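Opinion | Public Services
May
By Shahnaz Gamage

The decision by Clerncombe council to close its telephone inquiry desk and move all housing and benefit matters online deserves more scrutiny than it has received. The council expects to save 3450 a month. Residents have been given 21 days to respond, and the response form is itself available only on the council's website. 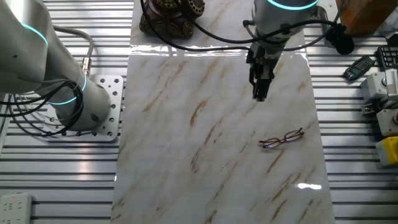
Photo: Ravn

Public bodies have a duty to be reachable. That duty is not met when a tenant with a broken boiler must first create an account, confirm an email address and choose from a menu that does not mention boilers. Many residents manage these steps without difficulty. Those who cannot are often the people with the most urgent need of an answer, and their calls are unlikely to appear in any measure of online satisfaction.

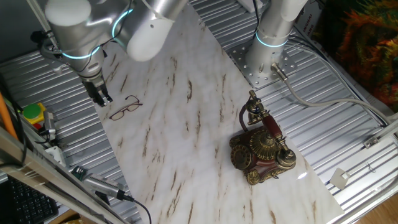
A rotary telephone and a pair of folded eyeglasses.

The neighboring district of Plestitz took a more careful path. It kept a staffed line open for five hours each working day and published the number on every letter it sent. More than 1000 residents used the line in its first year under the new hours, and the district has since renewed the arrangement. The cost was modest and was met from the existing budget for printed notices.
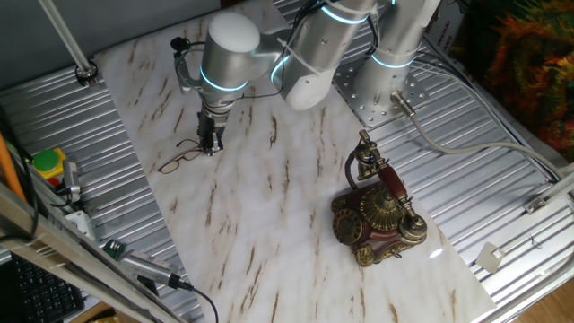 Clerncombe should adopt a similar plan before the desk is closed. It should also accept comments by post and in person, and extend the response period so that those comments can be read. Members who support the closure argue that demand for the line is falling. The figures they cite cover a period in which the published number was wrong on two of the council's own forms, and the full council should ask for a corrected count before it votes.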